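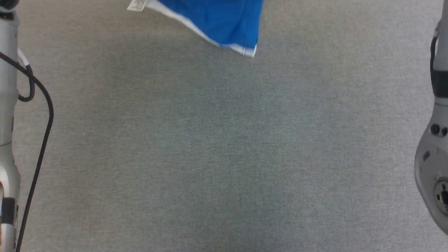

Speaker notes – "Moving the Whole House and Keeping Your Head"
Jurden Library evening talk, 40 minutes plus questions

Opening (keep it loose, let the latecomers sit down)

Hi everybody, thanks for coming out on a Monday! Quick show of hands – who is moving in the next six months? And who has just moved and is here to feel better about it? Okay, great, you two groups should sit together.

I moved from Plisness to Jurden last March. 2188 miles, one truck, two cats and a piano I can't play. I'm going to tell you what I'd do again and what I'd pay good money to avoid.

Slide 2: The money part

Say the number out loud: $3685. That was the final bill from the movers, and it was a lot higher than the first quote (pause for groans). Most of the extra was stuff I'd forgotten to mention. The shed. The freezer in the garage. The piano, can you believe it, I forgot to tell them about the piano.

Walk through your place with a notepad before you call anyone. Open every closet. Go in the attic even if you hate the attic.

Slide 3: Boxes

Ask if anyone has a favorite box size, somebody always does. Mine is small. Books in small boxes, please, your back will thank you. I put the encyclopedias in a wardrobe box and it took three grown adults and some bad language to get it down the steps.

Write the room on the side of the box, never on top. They get stacked! You can't read the top of a box with four other boxes on it.

Slide 4: First night bag

Slow down here, people take notes on this one. Sheets, a towel each, phone chargers, toilet paper, a can opener, pet food, any medicine you take. It rides in the car with you and it does not go on the truck. My truck got held up in Rangel and I spent the extra nights on the floor with a coat for a pillow, eating crackers.

Slide 5: Paperwork

Don't read the whole list, it's on the handout. Just hit the mail forwarding, car registration and the vet records. Mention Grellel Water – they wanted the meter reading before noon on the last day and I was already in the next state. I ended up calling the new tenants and begging.

Slide 6: Getting settled

Beds first, then the kitchen, then whatever you like. Leave the pictures off the walls for a couple of weeks while you figure out where the light comes in. I hung mine on day one and now I have a lot of little holes behind the couch.

If there's time: the piano story. If there isn't, skip right to questions and point people to the handouts by the door. Return the clicker to the front desk.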